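My first long trail run with 1,000 meters of climbing

In September I ran the Vaughan loop for the first time. It is 23 kilometers long and I was not ready for it, but my friend Heledd Watkins told me that I would never feel ready, so I should just pay the entry.

The first hour was easy. After the bridge at Misby the path becomes steep and full of roots, and there I made my mistake: I looked at my watch and not at my feet. I fell on my left knee. It was a small cut, but I walked for 15 minutes.
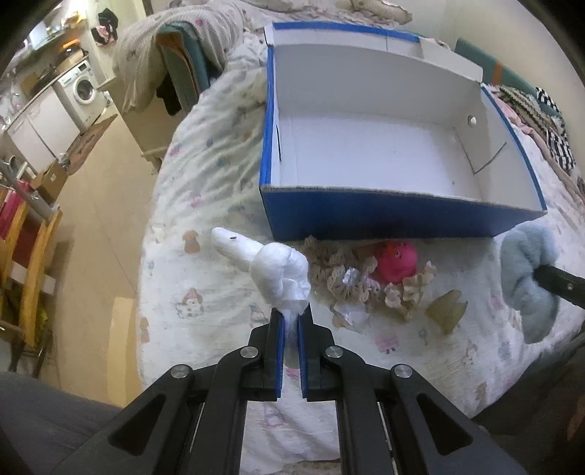 What I will change next time

I will eat earlier. I had 3 gels in my pocket and I opened the first one only at the top, when my legs were already heavy. Also I will train more on the downhill, where many older runners passed me and said hello very politely.

Heledd wants to do the Clisance route in spring. I said maybe.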